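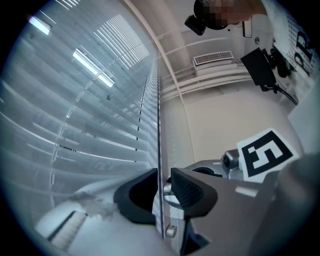
Two-finger gripper from below, window behind

Guardianship of a minor by a relative: petition, notice, letters, review
Speaker notes – Reginald Delacroix
Vilutwood session, Wed 25 July

SLIDE 1. Scope
Talk covers guardianship of the person of a minor in the Borville probate division. Petitioner is a relative, parents are living, no open child welfare case. Guardianship of the estate gets one slide near the end. Adoption and foster placement are out of scope except for the comparison on slide 2.
Local rules cited are Borville's. Gethin files on the same forms but runs its own calendar and its own clerk's checklist. If you practice in both, keep two checklists.
Hold questions on immigration-related findings. Separate handout.

SLIDE 2. What guardianship does and does not do
Guardian gets custody and decision-making: school, medical, residence, travel inside the state. Parents keep their status as parents. Support obligation continues. Inheritance rights continue in both directions. Visitation is whatever the order says, and if the order is silent the clerk will get phone calls, so draft it.
Guardianship ends on majority, death, marriage of the minor, adoption, or court order. It can be undone on petition by a parent. Adoption cannot, outside very narrow grounds. Clients mix these up constantly. A grandmother who says "I want to adopt" often wants to enroll a child in third grade and sign for a tonsillectomy. Ask what she needs to be able to do on Monday morning before choosing a petition.
Power of attorney for care of a child: also available, faster, no hearing. Expires. Revocable by the parent with a phone call in practice. Some insurers won't take it for adding a dependent. Mention it as an option in every intake and record in the file that you did.

SLIDE 3. Who may petition
Any adult relative within the degree listed in the local rule, or any person with whom the child has lived. Petitioner over 21 if unrelated. A minor who is old enough under the rule may nominate a guardian, and the nomination goes in as a separate signed page. Do not bury it in the body of the petition. The judge wants to see the signature on its own sheet.
Joint petitioners are fine. Unmarried joint petitioners are fine. Both must complete the background disclosure, and so must every adult in the household, including the adult son who is "only there on weekends." Go through the household list name by name.

SLIDE 4. Venue
County where the child lives now. If the child moved recently, check home-state jurisdiction before anything else. The affidavit asks for every address in the lookback period and who the child lived with at each one. Gaps get the petition returned. "Stayed with family" is a gap. Put the street, the town, the dates, the adult.
If there is a custody order from a divorce or a parentage case, that court may have continuing jurisdiction. Get the order. Read it. Clients will describe it incorrectly. File a copy as an attachment even if you think it has lapsed.

SLIDE 5. The packet
Order of documents as the Borville clerk wants them:
- Cover sheet
- Form 405, petition
- Jurisdiction affidavit
- Birth certificate, certified copy
- Consents or waivers, one per parent
- Nomination by minor, if any
- Background disclosures, one per adult
- Proposed order
- Proposed letters
The filing fee is $100. Fee waiver goes on top of the cover sheet, not behind it. A packet with the waiver in the back is docketed as unpaid and goes to a different tray.
(Pause. Check that everyone has the handout. The printed checklist in the older binder has the consents after the disclosures. That order was changed and the binder was not.)

SLIDE 6. Form 405, problem fields
Field for "reason guardianship is necessary." Three to six sentences of fact. Where the parents are, what care the child has now, who gives it, what cannot be done without letters. No adjectives about the parents. If the mother is in residential treatment, say so and give the expected length. If you don't know, say that.
Field for "less restrictive alternatives considered." Blank is a return. "None" is a return. Name the power of attorney, name the reason it fails in this case. Example from a filed petition, details changed: the father could not be located to sign and the school district would not accept one signature.
Field for "duration requested." Either until majority or a stated term. A stated term makes consents easier to get. Parents who refuse an open-ended order will often sign for one school year.
Field for the child's property. Bank account, benefits, settlement, expected inheritance. Survivor benefits count. List the monthly amount.

SLIDE 7. Consent of a parent
Written, signed, notarized. Must recite that the parent has read the petition, knows of the right to appear and object, and knows of the right to ask later that the guardianship be ended. Use the form language. Homemade consents lose the third recital every time.
Consent is to this guardian. A consent naming the grandmother does not carry over to the aunt if the grandmother withdraws.
Incarcerated parent: consent can be taken before the facility notary. Call first, since schedules vary by facility. Allow for mail time in both directions. A consent signed in front of a case manager who is not a notary is a letter.
Parent who is also a minor: check whether a guardian ad litem is needed for the parent. Borville appoints one. Gethin asks for the minor parent's own parent to be served and decides at the hearing.

SLIDE 8. Notice
Without consent, personal service on each living parent 20 days before the hearing. Minor over the listed age is served too, in hand. Grandparents and adult siblings by mail. Anyone who has had care of the child in the lookback period, by mail.
Count from the day after service. If the last day is a Saturday it runs to the next court day – and the clerk's system counts this correctly while most office calendars do not.
Unknown whereabouts: diligent search affidavit. The judge expects last known address, last known employer, relatives on that side contacted by name, jail and prison locator, and social media with dates. Relatives on that side are where these affidavits are thin. "Petitioner does not speak to them" has been rejected. Write to them.
Unnamed father: birth certificate blank does not end the inquiry. Check the paternity registry and attach the certificate of search. If the mother names a man, he gets notice.

SLIDE 9. Temporary letters
Available on a showing of immediate need. Medical treatment, no adult with authority, risk of removal from a safe placement. School enrollment alone usually does not meet it in July. It may in the week school opens.
Motion, affidavit, proposed temporary order with an end date. State what notice was given to the parents and how, even if it was a voicemail. If none, state why.
Temporary letters expire on their date. They do not roll over because the hearing was continued. Ask for the extension on the record at the continuance.

SLIDE 10. Hearing
Uncontested: 10 minutes. Petitioner is sworn, confirms the petition, answers on health, income, sleeping arrangements, school, and contact with the parents. Bring the minor if old enough to nominate. Judge may speak with the minor in chambers.
Contested: ask for a scheduling date. Standard is not simple best interests where a fit parent objects. There is a presumption in favor of the parent and you need facts that rebut it. A larger house is not one of them. Length of time out of the parent's care is relevant, as is support paid or unpaid, and contact kept or dropped. Bring records. School pickup lists are useful and underused.

SLIDE 11. Letters and after
Get certified copies the same day. School, pediatrician, insurer, benefits office, one spare. Some offices want a copy certified within a recent window, so do not order a stack and expect it to last.
Guardian's duties: annual report, change of address, court permission to move the child out of state. Reports are now filed through Plorketti. Paper is accepted with a hardship statement. Plorketti sends reminders to the email on the petition, which is often counsel's. Change it to the client's at closing or you will own the deadline.
A missed report produces a show-cause notice. First one is usually cured by filing.

SLIDE 12. Estate
If the child receives a settlement or inheritance, guardianship of the person gives no authority over it. Separate petition, bond or blocked account, inventory, accounting. Representative payee status is the agency's decision and letters do not confer it. Client still has to apply.

SLIDE 13. Termination
Parent petitions, serves the guardian and the minor. Court looks at whether the original reason still exists and at the effect of the move. Transition schedules are common – alternate weekends, then the summer, then the change of residence at a school break. Draft one even if you oppose. If the court grants the petition, you want your schedule in front of it.
Guardian who wants out files to resign. Resignation takes effect on the order and successor letters. Handing the child back informally leaves the guardian liable and the parent without papers for the school.

SLIDE 14. Returned filings
Read the list off the slide. Household adult omitted. Address gap. Alternatives field blank. Consent missing third recital. Proposed letters with the nickname in place of the name on the birth certificate.
Questions. If time is short, take the notice questions first and skip estate.

Contact: Reginald Delacroix, Vilutwood | All rights reserved | Back to top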